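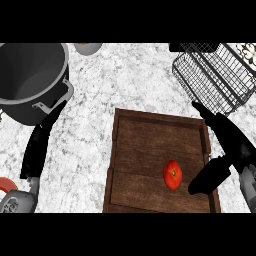
Was macht eigentlich die Frühschicht, wenn die Arme das Gemüse sortieren? Sie fängt eine Stunde später an und steht danach vor allem an der Ausgabe und an der Kontrolle.

Ich arbeite seit Jahren in der Großküche von Gemosura, wir kochen mittags für drei Betriebe. Seit September läuft bei uns die Umstellung, intern heißt sie Tira. Jeder Handgriff wird erst in der Simulation durchgespielt, bevor er in die Küche kommt. Tomate, Holztablett, zwei Greifer, Topf und Abtropfgitter daneben, so sieht so ein Durchgang auf dem Bildschirm aus. Im Katalog stehen 108 Aufgaben, für uns freigegeben sind bisher 27.

Für mich hat sich der Vormittag geändert. Früher habe ich Kisten ausgepackt und weiche Ware aussortiert. Jetzt sitze ich einen Teil der Zeit am Rechner und markiere, wo ein Griff zu fest oder zu weit daneben angesetzt ist. Dafür gab es eine Schulung, bezahlt und in der Arbeitszeit. Der Rücken merkt den Unterschied.

Gestrichen wurde keine Stelle, aber zwei Aushilfsverträge sind ausgelaufen und nicht verlängert worden. Darüber wurde in der Pause mehr geredet als über die Technik. Auch die Zulage für den frühen Beginn fällt weg, bei mir sind das 37 Euro im Monat.

Im Standort Saltcombe sind sie weiter als wir. Von dort kommen die neuen Schichtpläne, die ab dem Frühjahr auch bei uns gelten sollen. Gesehen habe ich sie noch nicht.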